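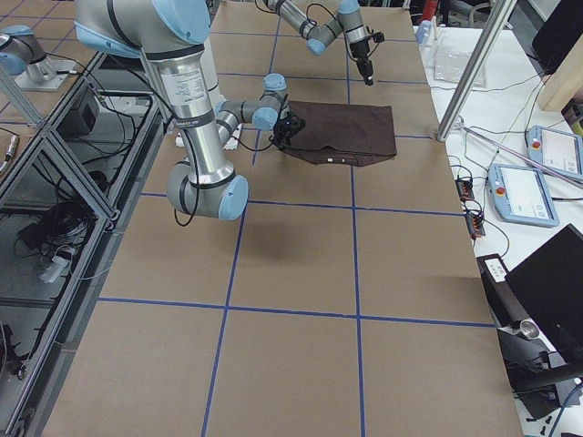 About Wulteo

Wulteo is a textile handling and folding firm. We receive garments and flat cloth in bulk, inspect each piece, fold it to a written specification and return it counted and packed. We do not dye, print, repair or sell clothing.

The company was set up to serve small clothing sellers whose returned and surplus stock came back in a state that could not go straight on a shelf. It now also handles cloth for workwear suppliers and for two hire companies. The range of work has stayed narrow on purpose. A folding specification is only useful if it is kept to, and a firm that takes on every kind of finishing work tends to let its specifications drift.

What we handle

T-shirts, polo shirts and light sweatshirts make up most of the volume. Flat cloth, including tea towels, napkins and aprons, makes up the rest. We accept cotton, polyester and mixed fibres in any colour. Items must arrive clean and dry. Garments with wired, boned or heavily padded sections are outside our range, as are coats and anything that must be stored on a hanger.

Our current list holds 372 fold specifications. Of these, 259 are in regular use. The others are kept on file for customers who order once or twice a year, and are checked each May against a sample piece before they are used again.

How a fold is specified

Every specification starts from the flat garment. The sheet states which face lies down, where the hem sits, the order of the folds, and the finished width and depth. Sleeves are dealt with first, then the sides, then the body from the hem upwards. Tolerance on finished width is stated separately from tolerance on depth, as jersey fabrics stretch more in one direction than the other.

Loose creases are smoothed out by hand-width strokes from the centre towards the edge. A second stroke over the same area is allowed. Further strokes are not, as they pull the side seams out of line and the fault then shows on the front of the finished fold.

The Marinescu fold, which is our standard for short-sleeved shirts, gives a plain rectangle with no sleeve edge showing at the front. The Prender fold is narrower and is intended for upright storage in drawers and shallow boxes.

Work surfaces

Folding is done on flat tables covered with brown paper and marked out in squares with blue tape.
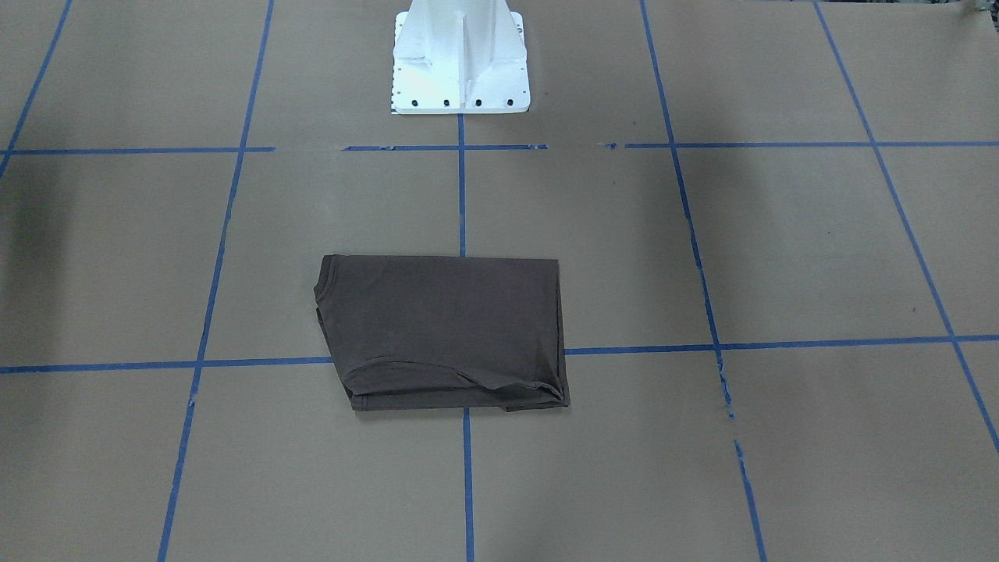
Paper was chosen over a coated board after a period of comparison. Cloth grips it slightly, so a lower layer tends to stay where it is put while the upper layer is brought across. It also shows lint and loose threads clearly and can be replaced without tools. Its weakness is at the tape, where lifting an old strip usually brings some of the surface with it. A sheet is replaced as a whole when the surface is no longer smooth enough to fold on.

Dark cloth needs more care than light cloth at this stage. The edges of a brown or black shirt are hard to tell apart once there are several layers, and the lower hem can sit short of the upper one without being noticed. Dark pieces are therefore checked at the hem before the last fold is made, and any label left showing is turned under.

Records and checks

Each batch carries a Vikia number, named after the stock sheet we have used from the start. The number gives the customer, the specification, the quantity received and the quantity returned. The two quantities must agree. Pieces rejected at inspection are listed by fault and sent back unfolded in a separate bag.

In the year to the last stock check we closed 3,049 batches. Of those, 285 included at least one rejected piece. The most common faults were open seams, followed by marks near the collar.
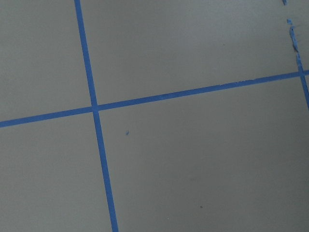

Company Profile, Issue 4, page 2

Tape and marking

Tape lines are used to place the garment, and no measurement is taken from them. Finished sizes are checked with a steel rule. Strips that have frayed or lost a section are replaced along their full length, as a patched line leaves a ridge that can be felt through thin cloth.

Sending work to us

New customers are asked to send a sample of each garment type with a note of the finished size required. If an existing specification fits, we will quote its number. If none does, we draw up a new sheet and return the folded sample with it for approval. Bulk work starts once the sheet has been signed.

Cartons should be marked with the customer name and the quantity inside. Mixed sizes may share a carton if they are bagged separately.

Page last revised 2023-07-07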